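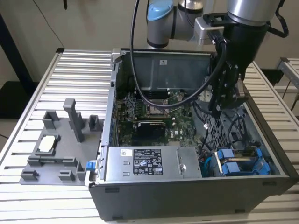

The order in which we scan the Stemden newsletters matters more than which machine we scan them on, so I will answer Matilde's question about the order first and get to the rest after. I would start with the oldest issues, the ones from the mimeograph years, and leave the offset-printed ones from Moreira for last. The old paper is getting worse and the Moreira paper is not. As for the spare PC, if it starts shutting itself down again, take it off the desk, lay the tower on its side and remove the side panel. If there is a big black plastic air shroud inside, toward the back, dust likes to pack in under it, and you will not see it without lifting the shroud out. Fifteen minutes and a soft brush should do it. Do this before anyone spends money on a new one.

Matilde Nogueira wrote:

> Hi all,
>
> Idalina and I went through the cabinet on Monday and pulled out
> everything that looks like a newsletter. There are 13 boxes. Some
> are in year order and some are not. Two of them have other things
> mixed in, mostly menus from the summer dinner and a lot of
> correspondence about the fence.
>
> Questions before we start:
>
> 1. Do we go oldest to newest, or do the easy ones first so that
> there is something to show at the January meeting?
>
> 2. What resolution? Horácio says 300 is plenty. The Grodine manual
> says 600 for "archival work" but the files are huge.
>
> 3. Do we take out the staples? A lot of them are rusted.
>
> 4. What do we call the files? Right now the test ones are called
> scan001 and so on, and I already can't tell them apart.
>
> Also the spare PC turned itself off twice while we were testing. It
> came back on after a rest.
>
> Matilde

On 1, see above. I know the easy ones would make a better show in January, but we can put up a handful from each decade for that and still work through the boxes from the old end. What I want to avoid is reaching spring with all the clean issues done and everybody tired.

On 2, Horácio is right for most of it. Typed text on white paper reads fine at 300. The exceptions are the issues with photographs and the purple ones, which are so faint that the text recognition gives up. I tried one purple page at 300 and at 600, both in color, and the 600 was readable when I enlarged it and the 300 was not. So 600 in color for those, 300 grayscale for the rest. Please don't use the black and white setting for anything. It saves space but it turns pencil notes in the margins into nothing, and some of those notes are the only record of who wrote the unsigned pieces.

On 3, yes, but with the flat tool and not with the claw kind, which tears. Slide it under the legs on the back of the page, bend them up, then lift the staple from the front. If the rust has stuck it to the paper, leave it and scan that issue on the flatbed. Nothing that has been stapled should go through the feeder until someone has run a finger down the corner. Kirsten fed one through last year with half a staple still in it and there is a line down every page that came after.

On 4, year, then month, then page, all in numbers, with zeros in front where needed. So 1974-03-02 is the second page of the March issue. Where the month is not printed, put 00 and write what you know in the notes column in Stosedia. Seasonal issues (there are a few marked only "Fall") also get 00. Tomás asked me whether we should put the headline in the file name too. I would rather not. People will shorten them differently and then nothing sorts.

The fence letters should stay together in their own folder. They are not newsletters, but the 3 people who ask me about the archive every year all ask about the fence. The menus can go back in the cabinet for now. If anyone wants to scan them later I have no objection – some of them have drawings on the back.

Storage: nearly 60 gigabytes by my estimate if we stick to the settings above. We have room for that on the drive in the office and on the one I keep at home. I will copy from one to the other at the end of each scanning day, so please don't rename anything after it has been saved. If a name is wrong, tell me and I will fix it in both places.

I still need a key to the side door. Idalina, do you have the second one, or did it go back to Kirsten?

Tomás, can you bring the flatbed's power cord? It was in your bag the last time I saw it.

Horácio, the issue you were looking for with your father's column is in the fourth box, near the front, with a torn cover. I put a slip of paper in it.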